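Hemcombe lab gets its vibration table back

January 19, 2010

The optics workshop at Hemcombe has put its Grarer vibration table back into service after a rebuild that began in September. The old air mounts leaked and were replaced with a set from Adamczyk – 80 pounds lighter and easier to level.

Judite Torres, who led the work, said the table passed its last drift test at 94 hours. "We wanted one more run before opening the schedule," she said.

Bookings go through Yae Imai in room 153. Users of the Pekel interferometer have priority until the backlog is cleared.
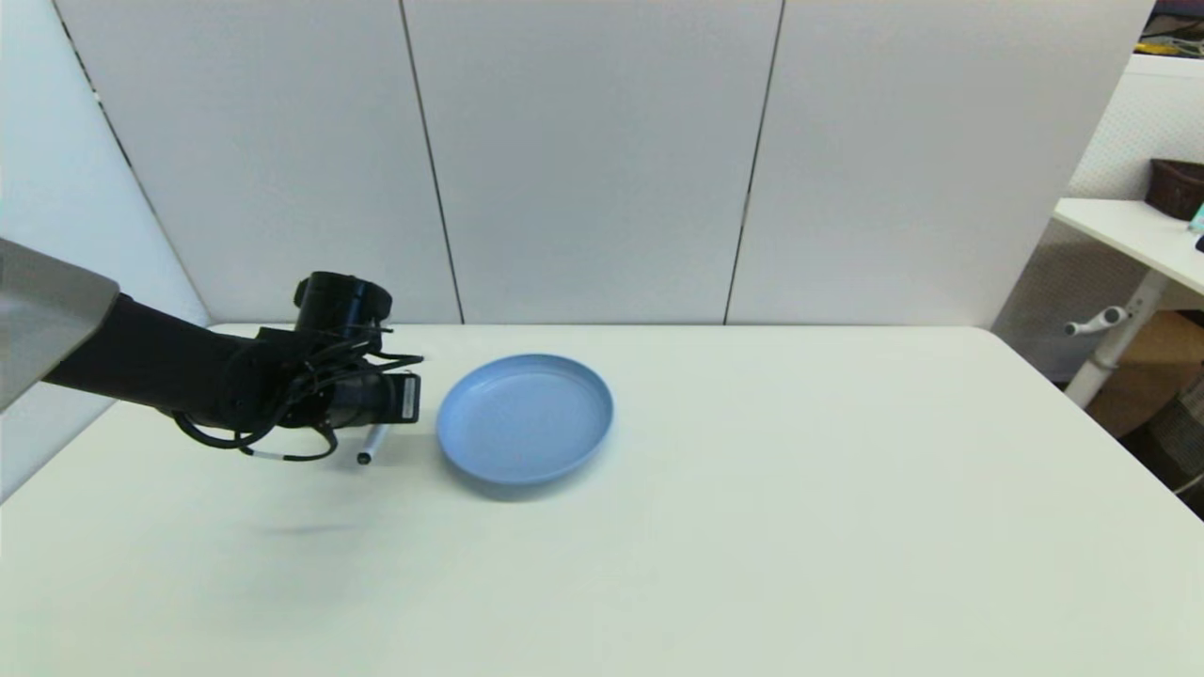
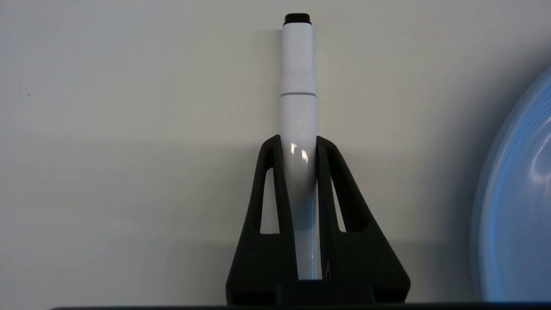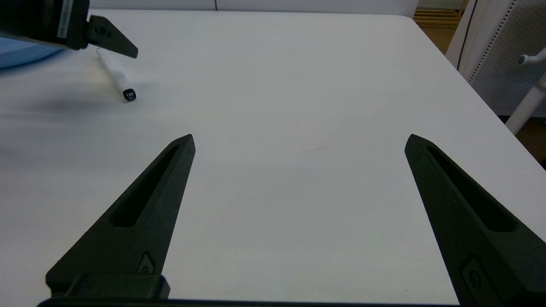
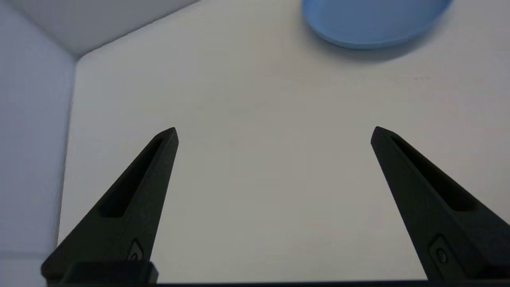
White marker in the gripper (first two); gripper open over the tabletop (last two).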